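**How strict are you about "good practice" when several people are recording with hand-held grippers in one room?**

*Zoi Tsoukalas*

Hi all, hoping for some opinions from people who run this kind of thing for a living, because I sort of fell into it. I look after the floor rules for a data collection group (household tasks, drawers and shelves and tidying up, all done by people holding grippers, no arms involved). When I started there was one page taped to a wall. It said "be careful" in four different ways.

I've been rewriting it since September and I've got a draft I half like, but Ebuka, who trains our new operators, thinks it's too long and that people will stop reading at the second rule. He may be right! The draft has 8 rules at the moment and he wants 3.

The ones I'm sure of:

- Marker cubes stay clean and unobstructed. No fingers on the printed faces, no tape, no sleeves over them.
- Check the jaw pads before every block of recordings.
- If you bump a cube hard enough to hear it, you stop and recalibrate. Yes, even if it looks fine.
- Drawers get opened by the knob or the front panel, never pried from the side.

The ones we argue about are the room ones: how close two operators can work, where the cables go, whether anyone can walk past while someone else is recording, and what counts as "reset" for a piece of furniture. We use real furniture, so there are always little things sitting on it, and people have very different ideas about how exactly those need to go back. 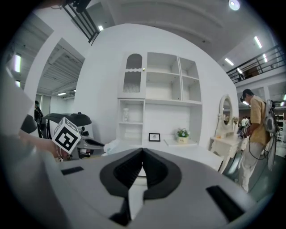
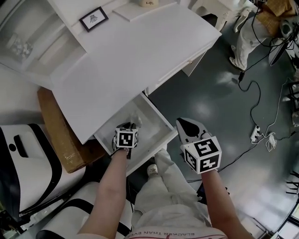 So my main worry is spacing. Our draft says two operators working on the same piece of furniture have to agree out loud who goes first, and anyone else stays an arm and a gripper away. Ebuka says that's impossible to enforce and that the recordings with people close together are useful anyway — homes are crowded. I get that. But I also had to throw out a whole batch of 550 episodes last spring because two people kept blocking each other's markers, and I'd like to not do that again.

Second worry is the floor. Power strips, chargers, cords going everywhere. I want a flat rule that no cord crosses a walking path, full stop. Is that realistic where you are? And does anyone have a written standard for this that they'd be willing to share? Everything I've found is written for big industrial arms behind fences and it doesn't fit people walking about with backpacks on.

---

*Eino Aaltonen*

I wrote the rules for our site at Sutherland and went through pretty much the same fight, so here's where we landed.

Split the document. We have one short card for safety and one longer sheet for data quality. Mixing them was our biggest mistake. People would treat "don't trip on the cord" and "put the jar back facing the same way" as equally important, and then ignore both. The safety card has five lines and everyone signs it. The quality sheet can be as long as it needs to be, since the operators who care will read it and the ones who don't will get their episodes sent back anyway.

On spacing, I'd side with you for the safety card and with Ebuka for the quality sheet. Ours says no reaching over or under another person's arms, and no one stands behind an operator who's stepping backward. That's it. Anything about markers being blocked goes on the other sheet, where it's a limit (we reject an episode if tracking drops for longer than we can fill in) and has nothing to do with how far apart people stand. Crowded is okay. Untracked isn't.

Cords: yes, do the flat rule, but write down what to do when it can't be met, or people will just quietly break it. We say reroute first, then a cable cover, and if neither works you close off that side of the furniture for the day. Power strips go against a wall or under something nobody is working at. Also, and this took us far too long, loose loops get tied up before anyone puts a backpack on. A loop hanging at hip height will find a drawer knob sooner or later. Ask me how I know.

For resets, take one printed photo per piece of furniture and stick it in a binder. Position doesn't have to be perfect unless your task needs it. Write down which ones do.

No standard to share, sorry. We borrowed the structure from an ordinary workshop risk assessment: hazard, who it affects, what you do about it, who checks. It worked better for us than any of the robot documents.

---

*Styliani Rallis*

we just have one person whose whole job is to say stop lol. works great until they go to lunch

---

*Marina Moschos*

Agree with most of what Eino wrote, but I'd push back on "closing off a side for the day." At our place that turned into a habit, and we ended up with a pile of recordings that all approach the same cabinet from the left. Log it if you do it, and rotate.

Two things I'd add to your list, Zoi. One is a rule about drawers left open. We had more bruised shins from those than from anything with a battery in it. Whoever opened it says "open" and whoever closes it says "closed," and if you're wearing the backpack you don't turn around until you've heard it. Sounds silly, takes a week to get used to.

The other is a way to report near misses without a name on it. We use a form with one text box. Report 3221 was just the word "stool" and we still moved the stool.

I'd keep your 8 rules by the way, and let Ebuka choose the 3 that he teaches in the first hour. The rest can come on the second shift when people have stopped being nervous about dropping the thing.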